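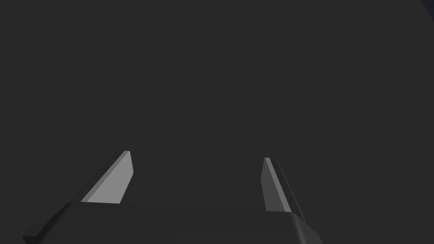

FOR IMMEDIATE RELEASE

Lundatance Arts Center to Open Juried Drawing Exhibition in September

PIRNEO - The Lundatance Arts Center will open its juried exhibition of charcoal, graphite and ink drawing in September, in the ground floor galleries of the Soler Building. The show is called "Dark to Light" and will include 40 works on paper by artists from across the region. Admission is free.

Artists sent in 3,799 drawings during the spring entry period. The jury viewed all entries without names attached and met in person for the final round, with the original drawings on the table. Works that had been reworked digitally were not eligible, and neither were prints.

The selected drawings range from small graphite studies of tools and kitchen plants to a charcoal of a river bridge that fills most of the end wall in the north gallery. Several are landscapes drawn outdoors in winter. There is also a group of ink portraits on brown wrapping paper, which will be shown unframed under glass at the artist's request.

The top award is $2,000 and goes to one artist. It is paid for by Brunetti Framing, which has also cut the mats for every work in the show. Two smaller awards will be given in the form of paper and drawing materials. The award winners will be announced at the opening reception, which starts at 6 p.m. on a Saturday. Light food and nonalcoholic drinks will be served in the courtyard. The reception is open to the public and no ticket is needed.

A visitors' choice ballot will run for the length of the exhibition. Ballots are available at the front desk, one per person, and the result will be posted on the Lundatance website after the show closes.

Workshops and Talks

Lundatance will offer a short program of classes while the drawings are on view. All classes take place in the upstairs studio and are for adults and teens 14 and over. Beginners are welcome at every session except the large-format class, where some experience with charcoal is expected.

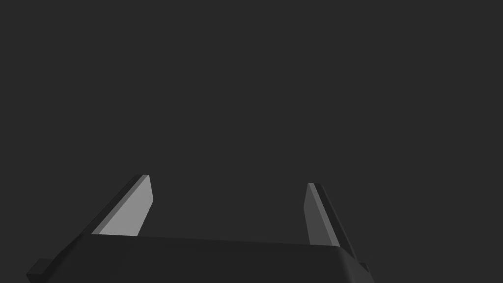
The subtractive drawing workshop is the longest of the classes and runs a full day with a break for lunch. Students begin by covering a sheet of heavy paper with powdered charcoal and rubbing it down with a soft cloth until no streaks or edges are left. The goal at this stage is a ground as flat and uniform as the dark charcoal gray around the gripper in the picture, with no change in tone from one side to the other. Lights are then lifted out with a kneaded eraser, and the darkest accents are put in at the end with compressed charcoal. The instructor will also cover how to keep a very dark shape readable when it sits on a background that is nearly as dark, a problem that comes up in a number of the drawings in the show. Paper, charcoal and erasers are included in the fee. Students should bring an apron and a rag.

A half-day class on ink wash will cover mixing tones in advance, working from light to dark, and choosing paper that will hold up to repeated wetting. Students may bring their own brushes or borrow a set from the studio.

The large-format class meets in the evening. Each student will have a full easel and a section of wall, and the class size is kept small for that reason. Easels are assigned in the order people sign up.

Gallery talks will be held at midday during the run of the exhibition. Each talk is given by one of the exhibiting artists and lasts half an hour, with time afterward for questions. The talks are free and seating is first come, first served. Folding stools are available at the desk for visitors who want to sit and draw in the galleries at any other time. Dry materials only, please - no ink, paint or fixative near the works.
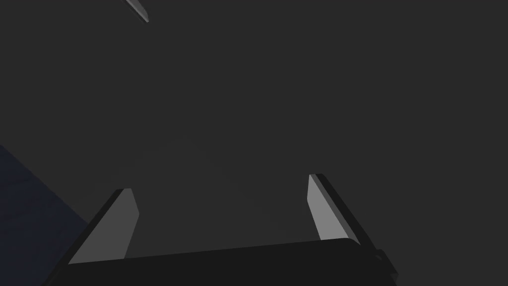

School groups can book a guided visit on weekday mornings. The visit includes a walk through both galleries and a short drawing exercise in the upstairs studio, and can be adjusted for grades 3 through 12. Teachers should contact the education desk well ahead of the date they have in mind, as the morning slots usually fill early in the school year.

Sales and Catalog

Most of the drawings are for sale. Prices are listed on the gallery sheet, and works that are sold will stay on the wall until the exhibition closes. Buyers can pick up their drawings at the desk during the week after closing or arrange for shipping at their own cost.

A printed catalog with all of the selected works will be on sale in the lobby shop. It includes a short statement from the jury and notes on the materials used in each drawing.

Artists whose entries were not selected do not need to take any action. Original drawings that were called in for the final round but not chosen will be held at the desk for pickup, or mailed back in the return packaging supplied with the entry.

Visiting

The Soler Building has step-free entry from the courtyard side, and an elevator serves the upstairs studio. Street parking is free after 5 p.m. Bags larger than a daypack must be left in the lobby lockers. Photography without flash is allowed in the north gallery. In the south gallery, please check the wall labels first, as some artists have asked for no photos.

About Lundatance Arts Center

Lundatance Arts Center is a nonprofit exhibition and teaching space for drawing and works on paper. It holds exhibitions all year, along with open drawing sessions and classes for adults and young people.

Press contact: Lundatance Arts Center, Press Desk, Soler Building, Pirneo. Images of selected works are available on request.

###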